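The Cell at the End of the Hall

Setting up a two-armed robot takes a morning. Keeping it set up takes the rest of the year.

The building in Maltomden used to be a furniture warehouse, and the company that rents it now, Bodulel, still works on furniture. It pays for a test cell where two robot arms learn to handle household things: trays, lids, chairs. The software people sit upstairs. The person who decides whether the arms run on a given day works on the ground floor, and she starts before seven.

Her checks begin with the cables. Each arm carries a black cable that leaves the hand in a loose arc and runs back along the arm. The arc has to be long enough for the wrist to turn all the way over and short enough that it doesn't catch on whatever is on the table. There is no figure for this in the manual. She sets the slack by hand, runs the wrist through its full turn, then sets it again.

"A cable that's too tight fails in a week," she says. "A cable that's too long fails the first time it hooks something. I would take the week."
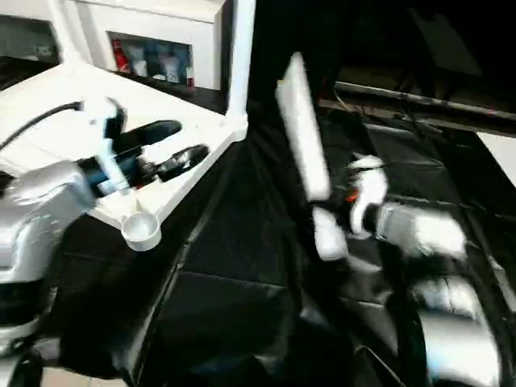
Jana Kröger

The two hands at Maltomden do not match. The fingers on one are black and the ones I watched on the other were white, and each set has its own sheet in a ring binder by the door. Fingers are treated as a wearing part here, like brake pads. They come off, get wiped, get looked at under a lamp and go back on with the screws turned to the same mark. When the tips lose their grip they go in a drawer and a new pair comes out.

After any change of fingers the hand has to be taught where its own tips are. This is the slow part. The arm is driven to a fixed point, backed off and brought in again from another side, and the difference is written down. If the readings don't agree, the technician starts over. On the day I was there she started over twice, the second time with her coat on, on account of a door that had been left open to the yard.

The cell keeps its own log. By the middle of May it had reached 2,827 hours, and 568 of those are marked as something other than running: waiting for parts, waiting for a decision, or waiting for someone to find out why an arm had stopped. She doesn't think that is a bad number. The cell she looked after before this one, at a packaging plant, was down more often and did only one job.

Most stops are small. A hand closes on an edge it can't hold, the load on the joint climbs, and the controller quits before anything bends. She clears the fault, backs the arm out at walking speed or slower, and looks at the fingers before she looks at the screen. Newer staff do it the other way around, she says, and lose ten minutes reading messages about a problem they could have seen.

The table gets the same attention as the arms. It is covered in shiny black sheeting that creases and shifts as things are dragged over it. The first covering was a stiff mat from Mühlbauer, which stayed flat but had to be cut to fit and was awkward to take off for cleaning. The sheet can be changed by one person in a few minutes. The drawback is the folds. A fold under a tray can lift one corner, and a fold under a finger can stop it short, so the sheet is pulled straight at the start of each shift and then left alone until the break.

Large objects are a different matter. A chair has legs going in every direction, and two arms reaching in among them can get in each other's way. Before a chair goes on the table she lowers the speed on both arms to 38 percent and checks the 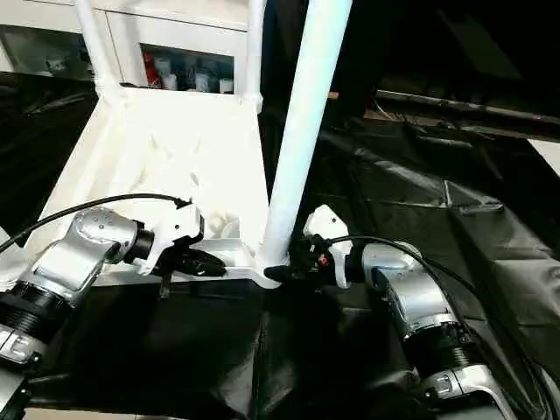
stopping distance with her hand on the switch. She wants both grippers free to let go at any time. With a rail in one hand and a leg near the other, an arm that stops while its partner keeps moving will twist the part, and the force goes back through the wrist. That was how the cell lost a wrist bearing in its first winter. The replacement came from Tamby and took 70 days to arrive.

She did the swap herself. The hand came off first, then the wrist, with every connector tagged in paint pen before it was pulled. Putting it back took an afternoon. Teaching the arm its zero position again took two more days, as the old values had been saved under the name of the wrong arm. Both arms now have a strip of tape on the base with a letter on it, and the same letter goes on every file.

Bodulel is talking about a second cell against the opposite wall. She has asked for two things before it is ordered: a spare wrist on the shelf, and a door to the yard that closes by itself. The door has been approved.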